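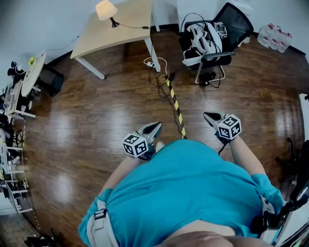
The Cube Knows Where It Is. Does the Software?

18/07/2019

The pitch at Truleo goes like this. Robots are expensive and slow to teach, people are cheap and quick, so put a gripper in each of a person's hands, record what the hands do, and let the software sort out the rest. It is the last part I came to ask about.

Each gripper carries a white cube printed with black square markers. A camera finds the markers, the tracking code works out the position and angle of the cube, and from there it gets to the tip of the jaw. On paper this is old, well-behaved math. In a room with a glossy floor and bright overhead lights, I wanted to see the numbers.

Anneliese Kettler, who runs the perception side, was willing to show me some of them. The team's package, Veris, had logged 2645 recordings by the end of March. Of those, 1236 passed its own quality check. She described this as a healthy yield. I would call it less than half.

"The check is strict on purpose," she said. "If we lose a cube for too many frames, we throw the whole recording out."

Fair enough, but which recordings get thrown out? A marker vanishes when a wrist turns, when the hands cross, when someone reaches under a shelf. Those are the hard parts of handling objects. Filter on tracking quality and you end up with a library of people doing easy things facing forward, and a planner trained on that library will look very good on easy things. Kettler agreed that this was a risk and said they had not measured it.

Then there is the gap between arm and arm. A human elbow goes places a six-joint robot can't follow. Veris handles this with a tool called Skillus, which takes the recorded path of the jaw and searches for joint motions that match it. When it can't find one it bends the path a little. How little is a setting. The default is 40 millimeters, a generous allowance if the job is putting a plug in a socket.

I watched Skillus replay 50 paths on screen, and they were smooth, convincing and entirely simulated. The one outside trial so far, at a parts supplier called Brinkmann, covered moving boxes from one bench to another. Brinkmann already had a machine for that.

None of this makes the idea a bad one. Recording by hand is faster than steering an arm with a joystick, and the calibration routine is the best piece of code I saw all day - short, readable, and loud when something is wrong. I would like the rest of the system to complain as freely. At present, a bent path and a faithful one land in the same folder with the same green check mark.

Kettler says a confidence score for each path is planned for the next release. I asked whether it would be on by default. She said they were still talking about that.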